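27 October 2010

Thirty Dollars a Paycheck

I have been putting off this update because the numbers were dull. They are still dull, but I said in July that I would report back on the savings account, so I am reporting back.

For anyone who missed the July post, I opened a second account at Calska, separate from the one my paycheck goes into. The plan was to move $30 out of every paycheck before I had a chance to spend it, and to leave it alone until it reached $500. I picked $500 because that is what the last big car repair cost me, and I paid for that one with a credit card and then carried the balance far too long.

The account is not at $500 yet. I missed one transfer entirely when the water bill and the car registration landed together. I also took money out once, for a dentist visit. I thought about counting the dentist as an emergency, which would have let me feel better about it, but I knew the appointment was coming and should have planned for it. It goes down as a planning mistake.

A few things I have changed along the way.

I moved the transfer to the morning after payday. In July I had it set for three days later, and in those three days I would look at the balance and think I had more than I did. Now the money is gone before I check. I have not noticed any difference in how I live, apart from buying lunch less often.

I turned off the overdraft line at Prulano, where I keep my regular checking. It took one phone call and a form. I had used it twice this year and both times the fee was $37 for going over by less than the fee. If the card gets declined now, it gets declined.

I canceled the Bristeck membership. It was six dollars a month and I had not logged in since spring. Six dollars is small, and I kept telling myself so, which is how I kept paying it.

Several people wrote in after the last post to say I should be paying down the card first and saving second, because the card charges more than the savings account earns. On paper they are right. I did it the other way in the past and every time the car or the furnace needed something, the balance went straight back up. I would sooner have a little cash sitting there and pay the card off slower. The minimum plus a fixed amount goes out each month and I don't use the card for anything new.

The paper side of it has been harder than the money side. I keep receipts for groceries and gas, and by the end of the month they fill an envelope and I don't want to open it. Last month I didn't open it, and so I have no real grocery number to give you. 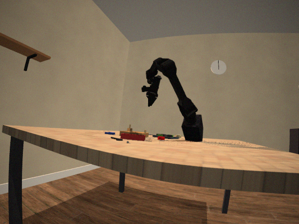
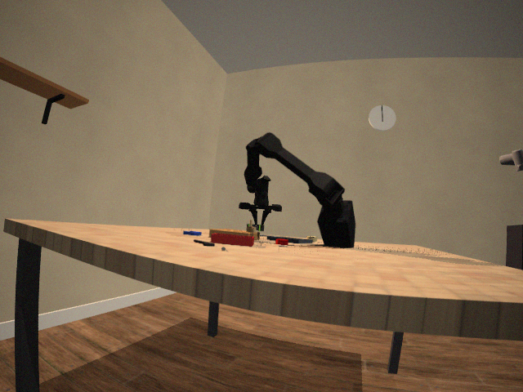
My new method for the receipts is to do them once a week and to do them all in one sitting. I dump the envelope out and sort until it is empty, then write down the totals and throw away what I don't need for taxes. You need more room than you would expect. A big wooden table like the one in both pictures would suit me fine, with the unsorted stuff kept together in one group and the rest of the top free for piles. I have a card table and use the floor for the gas receipts.

Next on the list is the car insurance, which renews soon. I have been with the same company since I bought the car and have never asked for another quote. I'll call two other places before the bill comes and post what they tell me, even if it ends up being the same price. I will have a proper grocery number by then too.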